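The Welcome Binder Will See You Now

Every vacation rental has a binder. Ours, at a lake cottage outside Cormier, ran to 22 pages, 4 of them about the dishwasher.

I had booked through Fletik, whose listing promised "rustic calm, steps from the water." I have no quarrel with the calm. The steps came to 1159, according to my phone, and a fair share of them were stairs.

Still, I read the binder. You have to, since the Wi-Fi password is always hidden in it somewhere, in our case between the septic rules and a long paragraph about geese. Page 9 forbade glitter. Page 12 forbade candles, fish frying and "loud card games," which made me want to meet the guests who had earned it.

Checkout is where the genre really shines. We had paid a cleaning fee that would cover a decent dinner in Drorkberg, wine included. In return we were asked to strip the beds, start the towels, run the dishwasher (see pages 14 to 17), sweep the porch and haul the trash to a bin at the end of the road. All by 10 a.m. I have had jobs that wanted less from me before lunch.

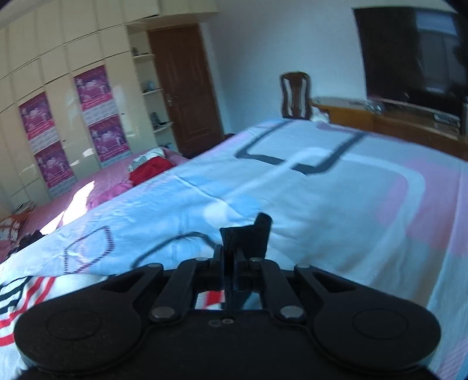
My sister, reading over my shoulder, said that she'd take a bossy binder over a hotel any day, that at least somebody had thought about the geese, and that the fee bothered her far less than my complaining about it.

She may have a point. Early May on that lake is lovely, and the coffee maker needed no instructions at all. We left at 9:50 with the porch swept. Fletik wrote by noon to ask for a review, and the form had 18 questions.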